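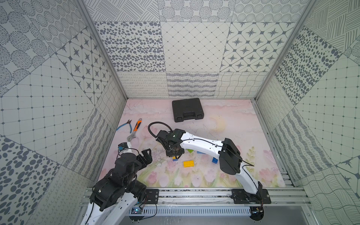 Tool and toy swap comes back to Gultanby in January

If you missed the last swap morning at the Reltine Hall, you get another go at it! The next one is set for January, doors open at 9 in the morning, and this time the grown-up stuff and the kid stuff are sharing one room. I went over to see how the setup was coming along and came home with a sore back and a bag of toy bricks, so I can tell you it's going well.

For anybody new to town, the swap is pretty simple. You bring things you don't need, you get a ticket for each one, and you trade the tickets for things other people brought. A wrench can turn into a puzzle. A puzzle can turn into a pair of pliers (I did that one last year and I'm still pleased with myself). There's no money at the tables, though there is a jar by the coffee if you want to help with the heating bill.

Zohreh Talebi is running things again, and she told me the tool side has grown a lot. She has 47 hand tools checked over and tagged already, mostly pliers, screwdrivers and adjustable wrenches, plus a few tool cases with good latches. Those cases always go first. My neighbor got one at the fall swap and keeps her sewing stuff in it, and I've been jealous ever since.

"Bring the case even if you've lost half of what was in it," Zohreh said. "Somebody will have the other half."

The toy bricks are a whole other story. Štefánia Vondráček took those on over the summer, and she has been washing them in her bathtub, in net bags, a batch at a time. They get sorted by color after that, or that was the plan until her grandkids helped. I sat down for what I thought would be ten minutes and sorted blue ones until lunch. It's oddly relaxing, and you do start to have opinions about green. Families can fill one small tub per ticket, with a limit of 4 tubs so there's some left for the people who like to sleep in.

What I like best is the look of the place. Last year we had bare folding tables and everything rattled and slid around. Now there are soft printed mats to set things on, and the one with the pink sky, the clouds and the little yellow moon is my favorite by a mile. It has tulips along the bottom! Put a black tool case and an orange-handled wrench down on that and they look positively cheerful. The patterned tiles in gray and white are staying too, all those dots and stars and wavy lines. I could look at them all day, and Štefánia says they make her dizzy, so we have agreed to disagree.

A few things to know if you want to bring something. Drop-off is at the side door on Cui Street from 4 in the afternoon the day before, or you can carry your things in when you come. Hand tools should be clean and in working order, and a little rust is fine. Please, no power tools, no paint, and nothing with a gas tank. Toy bricks can come in any kind of bag or box, mixed up is okay, but pick out the crayons first. I found 6 in one bag, and one of them had melted around a wheel.

If you have a tool that's stuck or stiff, bring that along as well. The Wastik hardware store is sending over somebody with oil and rags to get things moving again, and you can watch and learn how to do it yourself. I've got a pair of pliers that haven't opened right since my dad had them, so I'll be near the front of that line.

Parking is tight on the hall side, so use the lot behind the library and walk through. The back ramp is open for strollers and wheelchairs. There'll be coffee and cinnamon rolls, and if you're a baker, Zohreh would love another tray or two. They had 50 rolls last time and the plate was down to crumbs by ten.

They're still short on hands for the cleanup, which starts at 1 in the afternoon and mostly means boxing up what's left and crawling around after stray bricks. Sign up on the sheet inside the hall door, or just stay put when everybody else goes home and Štefánia will hand you a broom.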